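Walk-round checklist with comments, folding area and bed corner
Site: Ellon unit
Date: 6/11/23
Checked by: me, with Gleice Damasceno reading out the list
Copy to: Junhao Mao

Right, I've done this one in the order we walked it, so the numbers won't match the old June sheet. Sorry Junhao, I know you like them to match!

1. Floor and walkways
OK. Went all the way along the marked route and back. I'd still like the mats by the side door taped down again, the corner lifts when you catch it with a heel (I did, twice).

2. Fire exits and extinguishers
OK. Both exits opened first push. Extinguisher tags in date. Gleice wants the Lakard sign moved up a bit so you can read it over people's heads, and I agree with her.

3. Folding surface
OK with comment, see below.
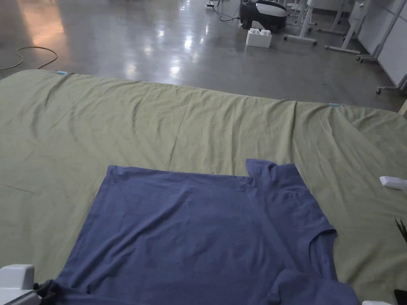

My question for this one is always the same: can the cover slide when somebody leans over and pulls at a bit of laundry? I gave it a good tug from the near side and I'd call it a pass, but only just. The green sheet has a lot of creases in it and a ridge running across the middle, and the T-shirt is lying right on top of all that, so whoever folds next is going to end up fighting the sheet as well as the sleeves. The light blue bits holding the far edge are fine as far as they go. I'd like the whole thing pulled tight and smoothed before each session, please. Two minutes, tops.

4. Sockets and leads
One action. The extension by the Kwak cabinet is number 675 on the register and its test label has gone unreadable. Taken out of use until it's been retested. I've put it in the drawer with a note round it, so please don't "borrow" it back.

5. Lifting and storage
OK. Heavy things are on the low shelves, which is a huge improvement on June. The limit on the Rurnumov trolley is 32 kg and the sticker is back on where people can see it, hooray.

6. Bed and seating
OK with comments. Headboard doesn't wobble, I leaned on it properly. Bed legs all touching the floor. I'd like a clear strip kept down the chair side, as feet and chair bases both end up there, and the cardboard boxes need to go flat and out to recycling when they're finished with. 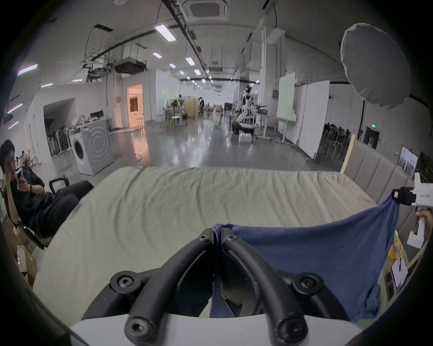
Item 6: bed, headboard and office chair, with boxes stacked at lower left.

7. First aid box
Plasters low again. Gleice has ordered 2 packs. Eyewash in date.

8. Lighting
OK, no flicker anywhere.

Actions carried over: mats (me), sign height (Gleice), extension retest (Junhao), boxes (whoever gets there first, which will be me)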